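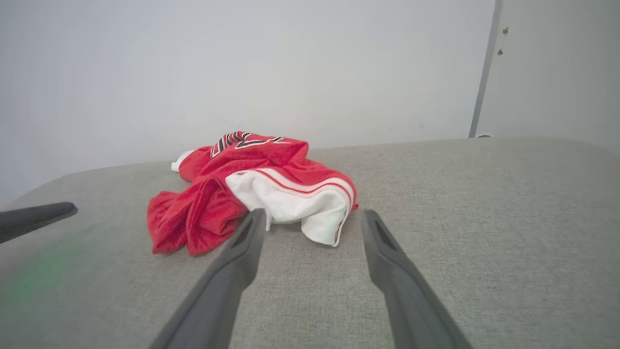
Fig. 1. Red and white sports garment with black lettering outlined in white.

Courses > Textiles and Trade 101 > Handouts > Week 6

Search this site Go

What "performance fabric" is supposed to mean

Read this before the seminar. It is short because the evidence is short.

The claim you will meet everywhere is that polyester knit "wicks." Water does move along the fibers, and you can show that with a strip of cloth and a glass. Whether the person inside the shirt ends up cooler is a separate question, and the sales literature slides from one to the other without stopping. Mark each place where the Maddocks catalog does this. I found more than I wanted to.

Stöckli's wear trial is the one everybody cites. He had 21 runners, one treadmill and a room kept at a steady temperature. The runners knew which shirt they had on. Ask yourselves what a rating of "comfort" is worth after that.
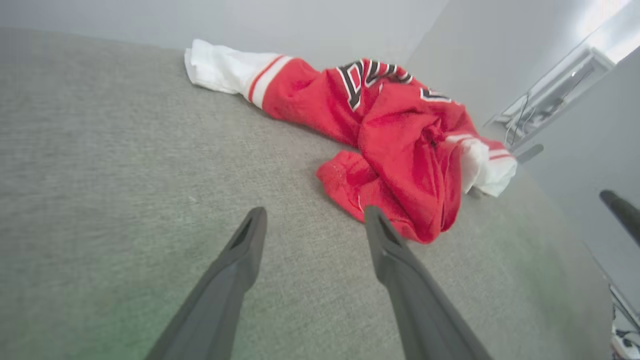

Then there is washing. Finishes put on at the mill come off, and the label rarely says when. Fukier promises 40 washes but doesn't name a water temperature or a detergent, so the number can't be checked. Mirjana Ivanov's chapter is better on this — she at least prints her method — though I don't trust her second table, where the cotton samples were heavier to start with.

For the seminar:
Bring one care label and one advertisement for the same kind of item.
Write 500 words on a single claim. Say what would have to be measured to show it false.
Do not quote the Floltorier brochure as a source. It is an ad.

Ivanov is on reserve, chapter 3 only. The Susthorpe mill records come up in October and can wait.

Filed under: Handouts, Fibers and Finishes, Reading Claims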